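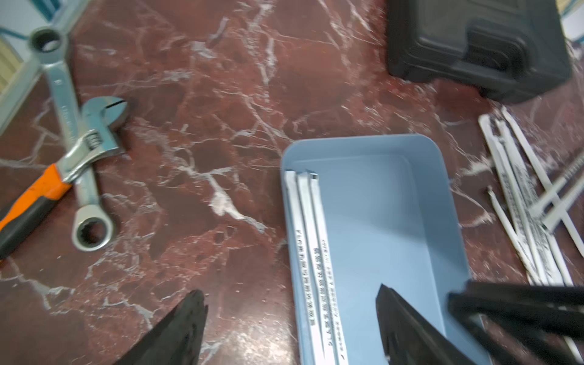
Vetberg 174 Stone Sealer

Item no. 2909
Container: 2 liters
Status: in stock, ships from Daranau

Vetberg 174 is a solvent-free penetrating sealer for polished marble, limestone and travertine. It soaks into the pores of the stone and slows the uptake of oil, grease, coffee and water. It leaves no film and does not change the gloss of a polished face. On honed stone the color may darken slightly – test a small area first.

The sealer does not protect against etching. Lemon juice, vinegar and acid cleaners will dull marble whether it is sealed or not. It also gives no protection against scratches or chips.

Application
Clean the surface with a neutral cleaner and let it dry overnight. Remove old wax completely. Spread a thin, even coat with a lint-free cloth or a short-nap pad. Wait ten minutes, then wipe off all excess with a dry cloth. Residue left to dry will haze and must be removed with fresh sealer and a white pad. Apply a second coat after one hour if the stone still darkens under a drop of water. Keep the surface dry for 24 hours.

Technical data
Base: water
Appearance: milky, dries clear
Working temperature: 50 to 85 °F
Storage: keep from freezing
Shelf life, unopened: 24 months

Veined slabs often take up sealer unevenly. Fills and resin repairs will not absorb it at all, so buff these areas right away.

Related items
Atley neutral stone cleaner
Villa white buffing pads, pack of five

Data sheet revised 20 January 2019. Technical questions: Tülin Bilgin, product support.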